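# Station conventions for hand-held gripper work

**Station conventions** are the shared habits that keep a hand-held gripper bench usable from one operator to the next. They cover how a table is laid out, how the tool is held, and what gets written down before anyone goes home. At Adstead they grew out of a page of notes that Yulan Qin taped up one March, and which, after a good deal of friendly arguing, became the Lallow bench rules that most groups in the building now follow in one form or another.

## Table and backdrop

The rules ask for a plain cloth behind the table, clipped along its top edge, and they're pleasantly relaxed about wrinkles. Lettering on the cloth is allowed, provided it stays put for the whole session (a letter that wanders between takes causes far more trouble than one that was there all along!). Everyday things such as bottles, tubes and small boxes are set out with at least 3 inches between them, so that the fingers can come in from either side.

## Markers and fingers

Each finger carries its own printed marker tag, and the tags must be flat, clean and clear of tape. Operators check them at the start of a session and again after 40 takes, along with the screws on the base plates and the ridged pads. A tag with a lifted corner is replaced and never pressed back down, a point on which Chenxi Fang was famously firm.

## Grasping

Slim items that stand on their caps, like squeeze tubes, are approached low and level, with both pads meeting the sides together. The squeeze should be only as hard as the item needs. If something tips over, the take is kept and marked as a fall in the Bitow log, because the people who use the records later on are usually glad to have those too.

## Variations

The Cui supplement, written for smaller tables, lets two grippers share a bench and sets a session at roughly 42 minutes, with a rest for the wrists afterward.
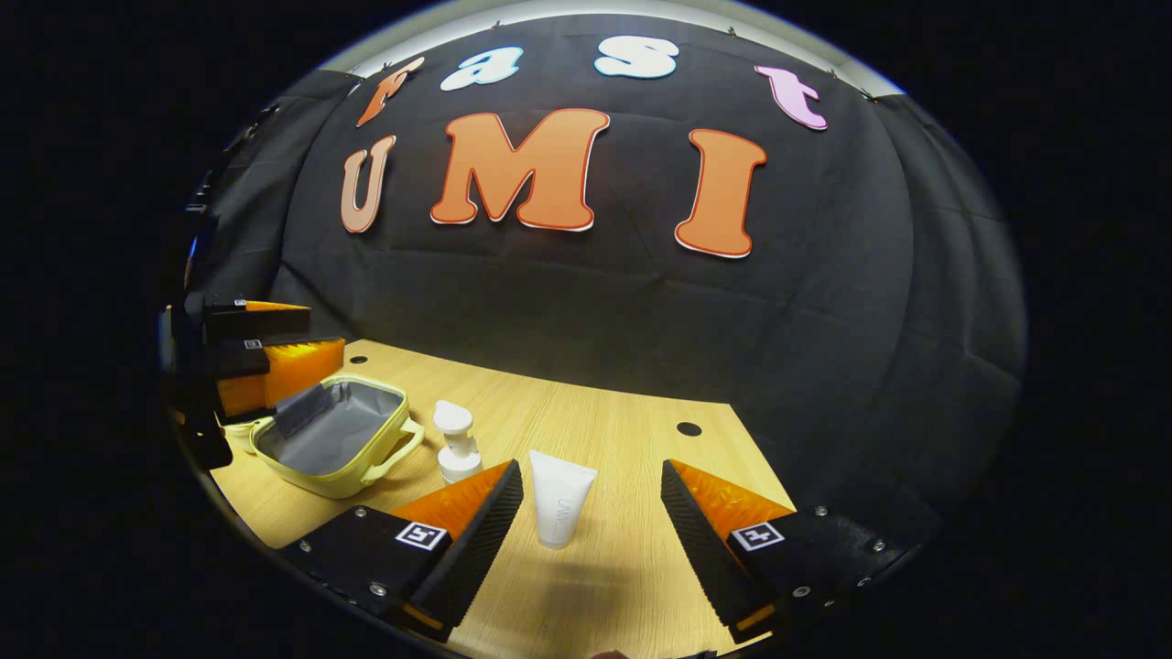 Maintained by the Adstead Hand Tools and Bench Practice Group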